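Kit guides > Hand-held grippers > Getting started

3. First run with the Kaltell gripper

1. Charge for 30 minutes.
2. Squeeze the handle gently. Both fingers should close together, and it's a lovely smooth action!
3. Lay a cloth on the table and start with something folded. Jeans are great.

Caution: keep your own fingers out of the gap.
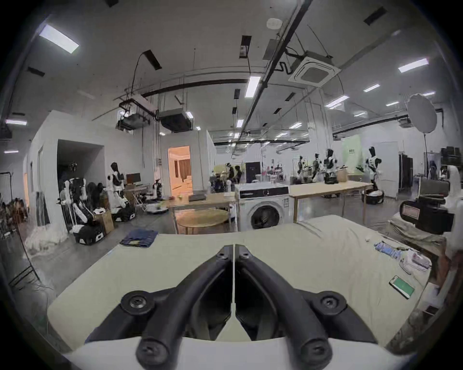

Words: Kaltell Guides Desk | 10 Sep 2020

4. Hover over the cloth, fingers down, then go for the jeans. Do 20 slow lifts before you speed up.

Related
Cleaning the finger joints
Clondivmont table set-up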